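Is showing a robot by remote control worth it for a simple pick-up job?

Posted by tinshed_mags, 2024-11-03

I've been given the Gremex remote control add-on to try before we pay for the full licence. The job is a bowl in a simulated bedroom. I drive the arms, it records what I do, and then it is meant to learn from that. The sales page says 200 goes is plenty. I don't believe it. Three views from one session, the bowl being in the last: 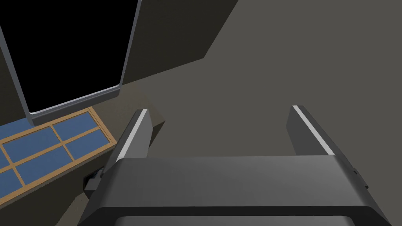
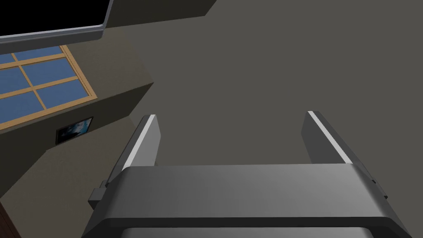
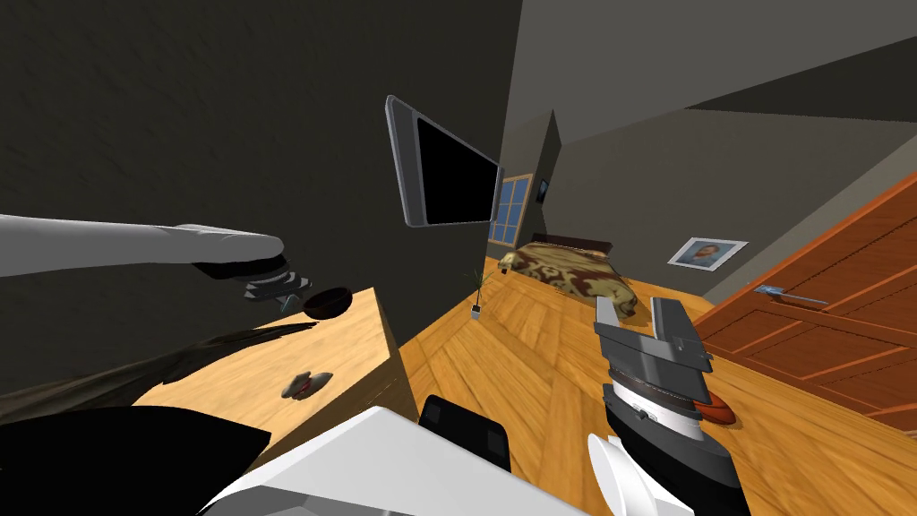
My trouble is that I'm a poor driver. I overshoot, wait, come back, and all of that goes into the recording. Does it end up copying my dithering? And has anyone had a simulated task carry over to a real arm, or is that just something they say?

sokia_refugee
Yes, it copies the dithering. Mine learnt a pause before every grasp because I used to stop there and check the other view. I did 1519 goes on the Manzano kit over one winter and the first few hundred were rubbish. I threw them out and it got better, which tells you what the "200 is plenty" line is worth. Plenty for what? If the bowl starts in the same spot every time, fine, but then you could have typed in the positions and gone home.

What I'd do:
Practise with recording switched off until you're bored.
Move the bowl between goes, and turn it too.
Bin any go where you had to think.
Keep some starting positions back and test on those only.

As for real arms, mine carried over badly. Reaching was all right — closing on the thing was not. I'd want to see their test on a real bowl, start to finish, with no cuts.

dunnock
just use Prasell, you hold the arm and move it yourself, much easier than a joystick

tinshed_mags
There's no arm to hold, dunnock, it's a simulation. Thanks sokia, I'll practise first. Still not paying in November.

grumblebox
I'd disagree a bit about binning so much. If every go is perfect it never sees how to get out of a mess, and then one small slip finishes it. Keep the ones where you missed and put it right. Bin the ones where you sat still. I went up to 2000 on a drawer task and the last half hardly changed the score, so stop and test every so often before you lose your evenings to it.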